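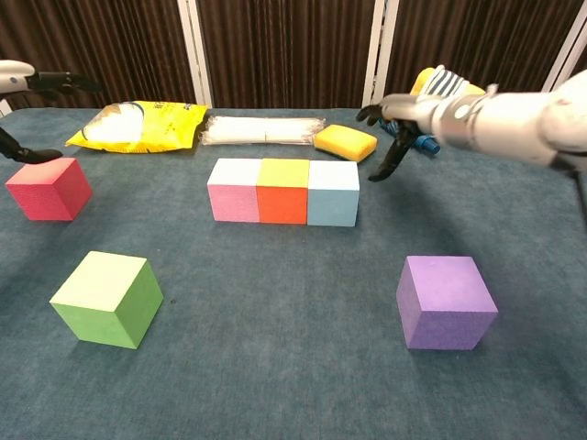

Progress report to the Covutberg fund
Bavholm Play Materials Room, second period
December 11, 2020

The grant paid for a set of foam cubes and for carpeted tabletops to use them on. The Zwahlen proposal promised that loose, soft blocks would get more use than the fitted puzzle trays they replaced. We were asked to report on whether that has happened. Our answer is a qualified maybe, and we would ask the fund to read the numbers below with some care.

Use of the cubes

The sign-out sheet shows 239 table sessions since June. That looks healthy until you know that a session is logged whenever the cubes come off the shelf, even if they go straight back. We have no record of how long anyone stayed with them. The previous report called this "sustained engagement." We would not use that phrase again.

The colors do seem to help. Red, green, purple, pink and light blue are easy to tell apart, and people building a row can ask for the next one by name. The cube with an orange-red front and a yellow-green top is harder. Two people sitting across from each other can give it different names, and the activity sheet, which says "place the orange one in the middle," is no use to the person who sees green. We have asked for the sheet to be rewritten. The paler tops on some of the others cause less trouble, but the sheet should mention them too.

Tabletops

The blue-gray carpet-like covering was sold to us on the grounds that cubes would stay where they were put. For short rows on the flat, fine. For anything stacked, we have seen no difference from a bare table, and the covering has to be cleaned. Cleaning was missing from the original budget and has come out of general supplies.

Storage

Still unresolved. Sponges, bags and packets of small supplies keep ending up along the back of the tables beside the cubes. The Paltero shelving was supposed to fix this and has not been delivered. We don't accept the supplier's view that the delay has no effect on the project, as tidying now eats into session time.

Money

Spent to date: $2,481. Held back for shelving: $300. We do not recommend releasing the held amount until the shelves are in the room.

Next period

We will log start and end times for every session for 5 weeks, then compare them with the old tray records, which are patchy. If the cubes come out no better, we will say so. We are not asking for a second set of cubes at this stage, although the Zwahlen plan calls for one.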